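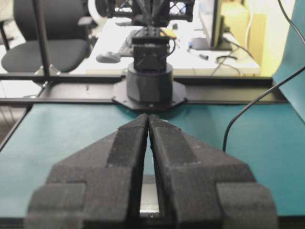
Pridonero has added a wall tile range, Nakton, to its spring programme. The glazed tiles come in 148 colours and two formats, and are meant for kitchens, bathrooms and shop interiors. Matching trims can be ordered separately. 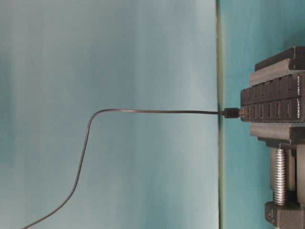
Prapai Yensuk said fitters had been asking for the trims for years, and that the narrower format would save a lot of cutting around windows.

Sample boxes go out to dealers in March – one per showroom, with further boxes on request. 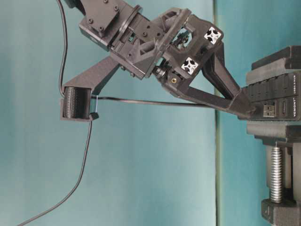 The older Brullano range stays on sale until stocks run out.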